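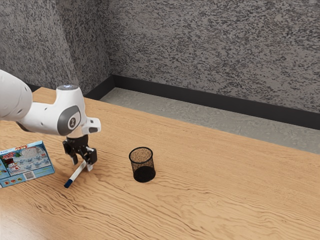

Cahier 18, p. 296

Automatisation des postes de garnissage chez Grultano

L'automatisation des postes de garnissage désigne, dans l'histoire de l'entreprise Grultano, le passage progressif d'un travail entièrement manuel à un travail partagé entre des opératrices, des opérateurs et des bras robotisés. Grultano prépare des coffrets de papeterie et de petites fournitures de bureau pour des écoles, des administrations et des boutiques de cadeaux. Le garnissage, que les anciens de la maison appellent encore volontiers « la mise en pot », consiste à prendre un à un des objets légers (feutres, crayons, règles, gommes, petits ciseaux) et à les déposer dans le contenant qui leur est destiné, pot, trousse ou boîte.

Origines

Pendant longtemps, la mise en pot s'est faite à de grandes tables, où chacun travaillait debout ou assis selon ses goûts et l'état de son dos. Le geste paraît simple à qui le regarde de loin, et c'est sans doute pour cela qu'il fut si peu étudié. Il faut pourtant saisir un feutre qui roule, le redresser, lui trouver sa place sans renverser le pot, puis recommencer, et cela tout au long d'une journée qui, en décembre, pouvait commencer à six heures du matin. Songül Altıntaş, entrée dans l'atelier comme saisonnière et devenue ensuite cheffe d'équipe, a laissé sur cette période des notes très vivantes, où il est question de poignets bandés, de chansons reprises d'une table à l'autre et de la fierté (bien réelle !) d'une palette terminée avant la pause.

Les premières discussions sur l'automatisation naquirent de ces douleurs au poignet autant que du souci de tenir les délais. Une machine à trémie, baptisée Zurna à cause de son bruit, fut d'abord essayée. Elle distribuait convenablement les crayons d'un même modèle, mais se bloquait dès que l'on mélangeait les formats, et l'atelier s'en sépara sans grand regret.

Le programme Ateş

Le programme Ateş, conduit par l'ingénieur Berkay Yurt, prit une autre voie. L'idée était de confier à un bras muni d'une pince à deux doigts le travail le plus répétitif, sur un plateau de bois semblable à ceux que l'équipe connaissait déjà, avec les mêmes pots en treillis métallique et les mêmes marqueurs. Une bonne part de la mise au point se fit en simulation : on y reproduisait la table, les objets et le bras, et l'on pouvait changer la place du pot ou l'inclinaison d'un feutre sans immobiliser un poste réel.

La difficulté principale tenait à l'orientation des objets. Un marqueur pris en biais, capuchon vers le bas, doit encore être amené au-dessus du pot et redressé suffisamment pour passer l'ouverture. Une boîte en carton posée à proximité, comme il en traîne toujours sur une table de préparation, oblige en outre à choisir un chemin qui ne la heurte pas. Le logiciel Odix, développé pour le programme, calcule ces trajectoires et demande l'aide d'une personne lorsqu'il ne parvient pas à se décider.

Organisation du travail

L'arrivée des bras a modifié les métiers plus qu'elle ne les a remplacés, du moins dans l'atelier principal. Un poste automatisé est tenu par 2 personnes, là où la table ancienne en réunissait 3. La première approvisionne le plateau et surveille les prises ; la seconde contrôle les coffrets terminés, retire les feutres tachés ou mal fermés et s'occupe des commandes particulières, que l'on continue de garnir à la main.

Les personnes dont le poste a été supprimé ont rejoint pour la plupart l'expédition ou la retouche. Ce passage ne s'est pas fait sans inquiétude. Hatice Gündoğdu, déléguée du personnel, obtint que la formation se déroule pendant les heures payées et que la cadence du bras soit réglée par l'équipe elle-même, disposition à laquelle les salariés restent très attachés. Il a fallu aussi apprendre un vocabulaire nouveau, celui des points de prise, des reprises et des arrêts, que l'on entend aujourd'hui mêlé aux vieux mots de la table.

Réception et critiques

Serpil Aydoğan, qui a consacré une enquête à l'atelier, relève que les plaintes concernant les poignets y sont devenues plus rares, mais que d'autres fatigues ont pris leur place, en particulier celle des yeux et celle de l'attente. Surveiller une pince qui réussit presque toujours demande une attention difficile à soutenir, et plusieurs opératrices lui ont confié qu'elles préféraient, de loin, les jours de commandes particulières.

Alper Bozkurt, magasinier de longue date, regrettait surtout les conversations. Les postes avaient été installés assez loin les uns des autres, et l'on ne se parlait plus guère qu'à la pause. À la suite de ses remarques, le plan de l'atelier fut revu et les tables de contrôle rapprochées, de façon à former de nouveau une longue rangée où l'on travaille face à face.

Voir aussi : Mise en pot ; Pince à deux doigts ; Zurna (machine à trémie)

Catégories : Automatisation industrielle | Conditions de travail | Papeterie

Dernière mise à jour de cet article : décembre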